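Two Hands, One Tomato: Comparing Grippers in Simulation 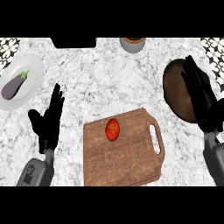
Simulation render: Kenisis

Picking up a tomato is easy for a person and hard for a machine. Kenisis spent December testing two humanoid hands on that job in a simulated kitchen, with an eggplant on a white plate as the second target.

The Cullari hand closed on the tomato in 17 of 37 tries. The Andow hand managed seven, but it dropped the eggplant less often.

Both ran on the same controller, and each got 3,000 practice runs first. Kenisis plans to repeat the test with a softer fingertip before it buys any hardware.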